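Karnwood Community Hall
Pre-Event Walkthrough, with comments
Date: 2018-09-15
Inspected by: Teresa Scanlon
Booking: Marinho wedding reception, main hall and side room

1. Front doors open outward, no chains or props
PASS. The left one sticks. Lean on it like you mean it.

2. Exit signs lit
FAIL, one of four. The sign by the kitchen has been flickering since February and has now retired. Replacement ordered from Clerkley, order 2751. Battery lamp on a hook until it comes.

3. Fire extinguishers charged and tagged
PASS. The tag on unit 548 was initialed by someone whose handwriting is a straight line. Please print your name.

4. Posted capacity visible
PASS. The sign says 215. The couple's mother has asked whether babies count. They do.

5. Extension cords
FAIL, then PASS. Found one cord plugged into another cord plugged into a power strip, all of it under the rug. The band's stuff can go on the wall outlets by the stage like everyone else's. Rug put back flat and taped.

6. Tables: surface, legs, splinters
PASS. Ran a bare hand along the edges, which is how I find splinters. Legs locked on all of them. The one by the coat rack rocks, so fold a napkin under it and don't seat the grandfather there.

7. Loose items, coat rack and lost property
COMMENT. One tie, dark burgundy.

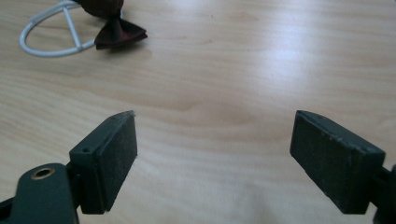
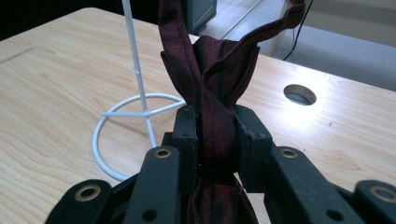
Lost property goes in the bin behind the office door, with a note saying what and when. The bin holds three umbrellas and a single dress shoe. I would love to hear how that person got home.

8. Kitchen: gas off at the valve, hood filter clean
PASS on gas. Filter is "clean" in the sense that I can see through part of it. Eustaquio Ponce has it down for Monday.

9. Candles
NOT ALLOWED, see the rental agreement, which they signed. Battery ones are fine. "Floating" candles are still candles.

10. Restrooms: floor dry, grab bars tight
PASS. Hoder brand soap dispenser is loose on the wall again. Two longer screws, please, not more glue.

11. Alarm panel
PASS. Test code 2524 logged with the monitoring desk. They picked up on the second ring, a personal best.

Recheck needed: items 2 and 8
Signed: T. Scanlon
Copy to: E. Ponce, office binder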